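4. What sellers call the color of a desk

4.1 Titles and the single color word

We now turn to the part of the Larow material that gave us the most pleasure to read. Of the 623 listings for used desks and writing tables, 402 had at least one color word in the title. A title on Larow is short, and it has to hold the kind of object, often the size, sometimes the maker and nearly always a word such as "nice" or "solid." That so many sellers still find room for a color tells us how much weight they put on it. A buyer can see the color in the listing's own photos, after all. Sellers name it anyway.

In 372 of those 402 titles there was only one color word, and this is the pattern we want to look at most closely. Desks are seldom one color. They have tops, legs, handles, drawer fronts, edging strips and, in older pieces, an inlaid writing surface in leather or felt. A seller who writes "brown desk" has looked at all that and let one word stand for it. The linguistic literature on color has a great deal to say about how a patch of color gets a name, and much less about how a whole thing with several patches gets one. Desks turn out to be wonderful material for the second question, and we hope other researchers will take them up!

Three sorts of single-word title came up again and again. In the first, the word matched the top. In the second, it matched the body (the sides, the frame, the carcass of the drawers) where top and body differed. In the third, it matched a smaller part that stood out strongly, such as a set of red handles. The first sort was by far the most common. The third was rare, and we will come back to it in Section 4.3 because the sellers who did it were so interesting.

4.2 Plain words and fancy words

Anyone who has leafed through a paint chart will expect fancy words. The Fekar chart, which we used as our reference for shade names, is full of them: there are oatmeals and slates and several kinds of mushroom. Hardly any of this vocabulary made its way into the titles. Sellers wrote white, black, brown, gray, and then, a long way behind, green, blue and red. "Cream" and "beige" did appear, and so did "natural," which we coded as a color word after a good deal of argument, on the grounds that sellers used it in exactly the slot where others put "brown."

The body text of the listings was a different world. Once past the title, sellers loosened up. A desk that was "brown" at the top of the page became "a lovely warm conker brown" a few lines down, or "the color of strong tea with a drop of milk in it." One seller in Cinmont used "biscuit" in the first line and "digestive" in the last, apparently to be precise. Another compared a painted bureau to the doors of the old bus depot in Kokkinos, a comparison that would help nobody outside the town and was presumably very exact for anyone in it. We found these lines delightful, and they also carry a real finding. The plain word seems to do the job of sorting (will this go with my other furniture?), while the fancy phrase does the job of selling.

Wood names complicate the picture. "Oak," "pine" and "walnut" are names of materials, but in listing after listing they were plainly meant as colors. "Oak effect" is the clear case. Less clear is a phrase such as "oak top, white legs," where the seller sets a wood name and a color name side by side as if they answered the same question. We coded wood names separately and left them out of the totals above. A reader who prefers to count them in will find both versions in the appendix.

Modifiers deserve a word as well. "Light" and "dark" were common with brown and gray and almost absent with white, as one might guess. "Off" attached itself only to white. "Bright" was used for yellow, orange and red but hardly ever for blue, and "deep" did the reverse. Sellers of green desks were the odd group out: they seemed unhappy with the bare word and reached for something more, so that we have sage, bottle, olive, pea, racing and, in one case, "school green." We can offer no firm account of this. Green covers a wide range, of course, but so does brown, and sellers of brown desks were content to leave it at that.

4.3 Which part gets to name the whole

For this question the titles had to be compared with the furniture. Sang-wook Wang coded the main visible color of the top, the body and any contrasting part for each desk, working from the sellers' photos with the titles hidden. A second coder repeated the work for 100 listings drawn at random. The two agreed well on tops and on contrasting parts. They agreed less well on bodies, and most of the trouble came from pieces in which the body and the drawer fronts had different finishes. One coder had treated the fronts as part of the body, the other as a contrasting part. We went through every such case together and settled on a rule: drawer fronts count as a contrasting part whenever they differ from the panels beside them.

With that rule in place, the main result is simple to state. When the top and the body share a color, that color names the desk, however many other colors are on show. When they differ, the top usually wins. Contrasting parts name the desk only when the top and body are both very ordinary, meaning white, black or a mid brown, and when the contrast is one single strong color. A white desk with red handles might be sold as "red and white" or even, twice, as "red." Where the contrast was in several colors, sellers gave up on naming them one by one and wrote "colorful," "multi" or "rainbow," or kept quiet about it in the title and made up for it below.

Figure 4. A desk in a furnished interior (computer rendering).

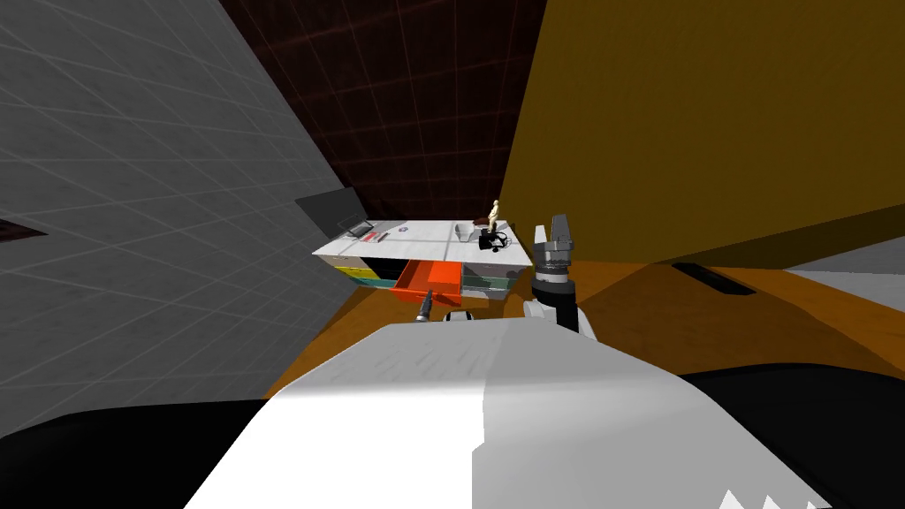
Sellers' habits here fit rather nicely with work on how people name whole objects by their parts. A car is called blue on the strength of its bodywork, whatever color its seats are; a book is blue if its cover is. The part that counts tends to be the one that holds the thing together or the one people meet first. Drawer fronts are an awkward case, for they take up much of what a person sees from across a room but can be swapped or repainted without anyone feeling that the desk has become a different desk. The desk in Figure 4, white with colored drawers in its front, is the type we have in mind. By our rule its drawers are a contrasting part, and on the pattern of the Larow titles we would expect most sellers to lead with "white" and leave the drawers for the body text. The surroundings pull in the other direction. Against an orange-amber floor and a dark maroon-brown wall, white is itself the thing that stands out, and a seller standing in such a room might well feel that "white" had said enough.

Background is something our coding did not capture, and we regret it. Many of the sellers' photos were taken in garages and hallways, where everything around the desk was dull, and a mild blue could look very blue indeed. Others showed the desk in a busy living room. It would be a fairly easy matter to show the same desk against several backgrounds and ask people for a one-word color. We suspect that the effect would be small for white and black and much larger for the in-between shades, the gray-greens and pinkish browns on which our sellers disagreed so freely.

4.4 Repeat sellers

A handful of sellers on Larow had listed more than one desk, and their habits were remarkably steady. Someone who put the color first in one title put it first in the next. Someone who left it out left it out again. The few who used two color words did so even for desks where one would have served, as in "brown/brown desk w. shelf," a title we have grown very fond of. Word order mattered in the two-word titles too. Top came before body, and body before handles, with so few exceptions that we checked the coding twice.

We also saw some sellers edit their titles while a listing was up. The archived versions show the color word being added more often than removed. In a few cases one plain word was replaced by another, "gray" by "blue" or "cream" by "white," probably after a question from a buyer. The messages between buyers and sellers are private and were never part of our data, so this remains a guess, though a cheerful one. Two people looking at one desk and settling on a word for it is exactly the kind of exchange we would love to study next, and Section 5 sets out how it might be done with volunteers and a small set of real furniture.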